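# Box pickup with the Brallon Eta gripper kit

If your Eta shipped in February or later, you already have the new finger brackets, so skip straight to the wrist camera part. Everybody else, grab a hex driver first!

I've been running this kit for a few weeks and I really like it. The fingers are slim enough to work right at the edge of a carton, and the wrist camera gives you a close view exactly when the overview camera stops being useful. Ludger Hollmann at Vodcombe talked me into trying gift boxes, and they're a great test piece (light, boxy, easy to dent).

## Setting up

1. Park the arm and open the gripper all the way.
2. Fit the finger brackets. Snug the screws by hand, then a small extra nudge.
3. Strap the cables along the arm and leave slack at the wrist. I left too little the first time and had to redo the lot.
4. Plug in the wrist camera and load profile 152. Profile 311 is for bags and it squeezes differently.

## Teaching the approach

Set speed to 20 percent. You can go up to 100 later, but please don't start there.

Jog until the fingers are just above the table at the near side of the box, then switch to the wrist view and creep in. Save one point high, one low, and one at the contact position. If you have a second arm, teach it a parking spot well clear before you do anything else.

Watch for glare! On a shiny top like my marble-patterned one, a lamp makes a white patch that the edge finder loves to grab. Mask it in the camera menu, or move the lamp (I've done both, and moving the lamp is quicker).
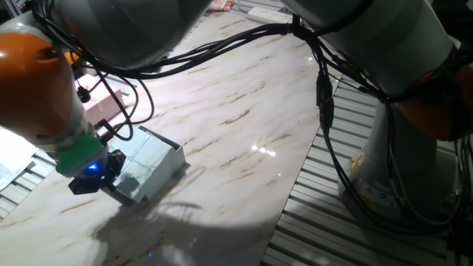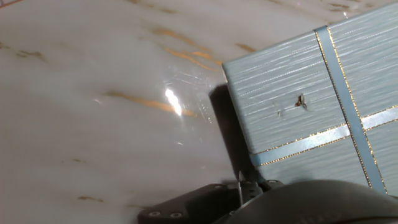
Gripper parts take up the bottom of the wrist view, so put your search area above them.
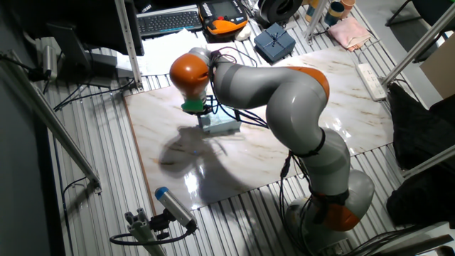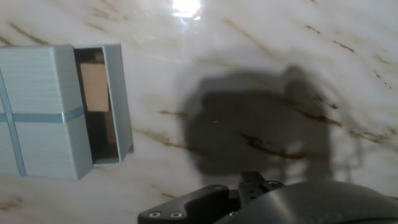 ## Tuning the grip

Start with the lowest force that holds, and lift only a finger's width. Wait a moment, set the box down, try again. If it slips, raise the force one step at a time. Paper wrapping marks easily, so keep a scrap box for this bit and save the pretty one for last.

My one real gripe is the manual, which buries the force table in the back. Rafferty sells a printed card with the same table, and mine is taped beside the controller. Once the grip feels right, save the profile under a new name so the next firmware update doesn't overwrite it.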